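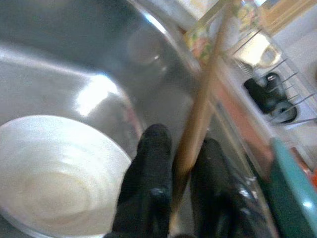 Sinks are where I start every kitchen walk-through, and I've done enough of these now that I could probably do it in my sleep. The kitchen on the second floor is shared by two offices (ours and the Pakico people across the hall), so it gets used hard from breakfast on, and the sink tells me more than any other spot in the room. It's a stainless basin with nice rounded walls, and under the lights it shines well enough to throw a glare back at you. A white bowl in the sink is no crime, but it does go on my list, and so does anything long and thin like that wooden stick, chopsticks included. More on those under item 3!

Second floor kitchen, safety and cleanliness check
Checked by: Judit Sipos
Date: August 26, 2023
Marks used: OK, FIX, WATCH

1. Sink basin, walls and bottom
OK
I ran a paper towel along the inside curve and it came back clean. No rust spots, no sharp edges at the drain, no gritty film. Whoever switched us from the scratchy green pads to the soft sponges, thank you, I can tell the difference.

2. Drain and strainer
FIX
The strainer basket has a bent leg and doesn't sit flat, so rice goes straight down. I pushed it back into shape with my thumb and it bent again. Kornél Somogyi has a spare in the supply closet. Please swap it before we get another slow drain like the one in March - that was a long afternoon with a bucket.

3. Dishes and utensils in the sink
WATCH
Bowls get chipped when people drop things on top of them, and a chipped rim is a cut finger for the next person. Please wash your bowl when you're done and put it on the rack. Wooden chopsticks and spoons shouldn't soak at all. They swell, they get fuzzy, and then you're eating splinters with your noodles. Wash, wipe, stand them up in the jar. And no knives in the sink, ever, especially under suds where no hand can see them coming.

4. Hot water
OK
Set to the same mark as last time. It gets hot after a short wait. I left the little card up that says to start with the cold side.

5. Under the sink
FIX
Dry as a bone, which made me happy, but there are 7 bottles of cleaner in there and two have no label. I don't care if you're sure it's vinegar. Unlabeled bottles go out. Benedek Fodor said he'd take care of it, so Benedek, I'm writing it down where everyone can read it.

6. Floor mat
OK
Lies flat, corners aren't curling. It was moved over by the fridge again when I came in and I dragged it back. It belongs in front of the sink, where the drips are.

7. Outlets near the counter
OK
Pressed the test button on both, both clicked off and reset. The toaster and the kettle are plugged into separate outlets like we asked. Keep it up!

8. Microwave
WATCH
Clean inside except for the ceiling (always the ceiling). The door closes properly and the light works. The glass plate had a sticky ring on it, so I washed it. Cover your soup, please.

9. Fridge
FIX
The thermometer has fallen behind the vegetable drawer and I couldn't get it out without taking the whole thing apart, so no reading this time. Also, a container marked "Ildikó, do not touch" has been there since my last visit. Ildikó Hajdu, I'm on your side, but it has to go.

10. Fire blanket and extinguisher
OK
Both on the wall, tag is current, pin is in. A tote bag was hanging on the extinguisher and I moved it to the coat hook. Not a hook, folks!

11. First aid box
FIX
Down to two bandages and no burn gel. I've asked Tamás Takács to order a box of 60 bandages and a few packs of gel.

12. Trash and recycling
OK
Lids close, bags fit, nothing on the floor.

To be done before the next check: items 2, 5, 9 and 11. Drop me a note when yours is finished and I'll come up and initial it. I'm usually at my desk until lunch.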